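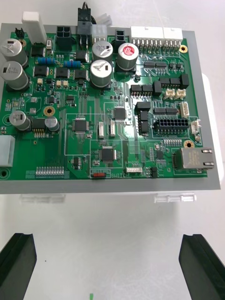

Talha Butt asks whether the boards have to be sent in with every cable pulled, or whether a harness can stay on if the connector is stiff. It can stay on. Most of the questions we get are close to that one, so the answers are collected on this page. It covers control and power boards sent to the Trirum bench for inspection, recapping and connector work. Last revised 3 July 2024.

Which boards do you accept?

Single boards up to the size of our large tray, through-hole or mixed construction. Power supply boards, motor control boards and appliance main boards are the usual work. We do not take phone or laptop boards, potted modules, or anything that has been cleaned in a dishwasher.

Should I leave cables attached?

Unplug what comes off by hand. Press the latch before pulling and hold the housing, not the wires. If a plug will not release, leave it in place and cut nothing. Coil the free end loosely and tape it to itself. Tape must not touch the board.

How do I mark which cable goes where?

Write on the cable, never on the board. Masking tape flags are fine. Two headers of the same pitch placed near each other are the most common source of wrong reassembly, and polarizing ribs do not always prevent it. Photograph the board before you unplug anything and keep the picture.

Do I need to discharge the capacitors first?

Yes, if the board has been connected to line voltage. Disconnect the power, wait 30 minutes, then measure across each large electrolytic with a meter rated for the voltage. Anything above 50 volts at that point means the bleed path is open. Do not pack the board. Call us. Do not short the terminals with a screwdriver; it pits the leads and can damage the part.

Small electrolytics on the low-voltage side can be ignored for this purpose.

The top of one capacitor is a different color from the others. Is it bad?

Color alone says nothing. Sleeves and tops vary with manufacturer and series, and a factory will mix suppliers on one board. Look for a domed top, a split along the score lines, brown residue at the base, or a can that leans when its neighbors do not.

A flat top is not proof of a good part. We measure capacitance and ESR on every electrolytic above 14 mm in diameter, and on smaller ones if they sit near a heat source.

Do you replace only the failed capacitors?

By default we replace the failed part and any others of the same series on the same rail. Full replacement is available on request. Replacement parts match the original capacitance, meet or exceed the voltage rating, and are rated for 105 °C. Lead spacing is matched so that the can seats flat on the board.

What about resistors?

Axial resistors are read by band and then measured. If the bands have discolored, we go by the schematic where one exists. Without a schematic or a second board to compare, we report the measured value and leave the part alone. Gunnlaugur Eskildsen keeps the comparison boards, and it is worth asking him before assuming there is no match.

Can connectors be replaced?

Usually. White pin headers and crimp housings are stocked in the common pitches. Tall housings and 2×2 power connectors may have to be ordered. If the pins are good and only the plastic has cracked, we try to transfer the pins. Burned pins are always replaced together with the mating half, so include the cable in that case.

How is a board handled on the bench?

It goes in a tray, component side up, and stays in that tray between stations. The tray carries the job number. Boards are not stacked. Flux residue is removed with isopropyl alcohol and a soft brush, and the board dries in open air before any test.

How should I pack it?

Antistatic bag, two layers of foam, rigid box. Bubble wrap directly against the board is not acceptable. Tall parts should not carry the weight of the lid. The reusable Nulto carton is suitable for anything that fits without bending a lead. Put the form on top of the foam where it can be read without unpacking.

What do I write on the form?

Symptom, supply voltage, what the board came out of, and anything already replaced. "Dead" is not a symptom. "Relay clicks once, no output" is. For board 1583 and its variants, add the revision letter printed after the number, as the connector order changed between revisions.

Where do I bring it?

The Uden counter takes boards in person. The Đinh counter takes them by mail only.

Is there a closing period?

Both counters stop accepting new work for the first half of August. Boards already in trays are finished during that time and shipped back as normal.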